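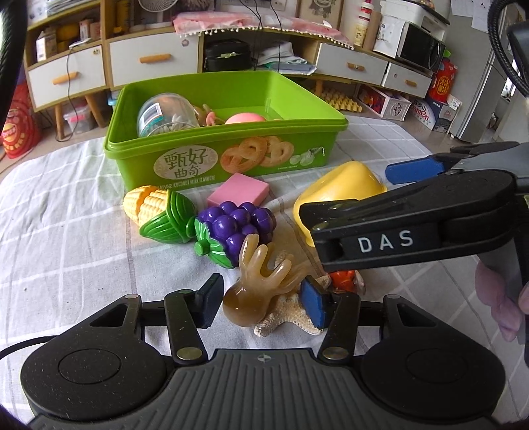

Dinesh Shenoy is in no hurry to promise a machine that tidies. Clearing a family table, he told the Lamisell newsletter, remains harder than stacking a pallet, "and a good deal less predictable".

His team at Jernow has logged 373 attempts at putting small household things away, toys among them. Soft, curved and half-hidden objects cause most of the failures. "A starfish lying under an octopus is a serious problem for us," Mr Shenoy said. "A child of three would simply pick up both."

Asked when such work might be left to a machine, he declined to name a year. The next trial, at Costano, will cover 500 attempts and begins in October.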